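3.2 Work cell and upkeep

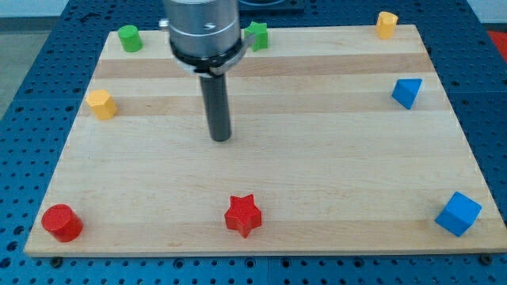
Figure 2. The pushing cell with eight blocks placed near the edges of the board. Photo: Brisa Alvarado, Putbridge.

The cell in Figure 2 was used for all trials reported in this paper. The arm hangs over a light-colored wooden board, and it touches the blocks only with a single straight rod. There are two blocks each in red, green, yellow and blue. We start every session with the middle of the board clear, so that the rod can be lowered without touching a block.

The board sits on a blue perforated table and is bolted down through its near corners, among other points. An earlier board was held with clamps, and it crept sideways over long sessions. The shift was small, but it showed up as a steady error in the block positions, and we dropped the data from that period. The bolts are now checked with a hand wrench before the first trial of the day. If any bolt turns, the board is squared against the hole grid again and the height check below is repeated.

Rod height matters more than any other setting in the cell. Set too low, the rod drags on the wood and the arm stops on a force fault. Set too high, it rides up on the edges of the shorter blocks. We set it with a feeler gauge at the middle of the board and then at each corner - the middle reading alone was not enough, as the wood moves a little with the humidity in the room. Readings are written in the cell log along with the name of the person who took them.

The rod is a wear part. In the first month we changed it only when it was visibly bent, and by then the contact point had already moved. Since August it has been replaced after every 700 trials. The collar is loosened, the old rod is drawn straight down, and the new one is pushed up until it seats. The tool offset is then measured again before the arm is allowed to move at full speed.

The final data set holds 126 sessions. One was stopped early when a collar screw worked loose, which leaves 125 for the analysis in Section 4. Melquiades Salinas rebuilt the collar after that fault and added a thread-locking compound to the assembly steps. The fault did not come back in the remaining sessions.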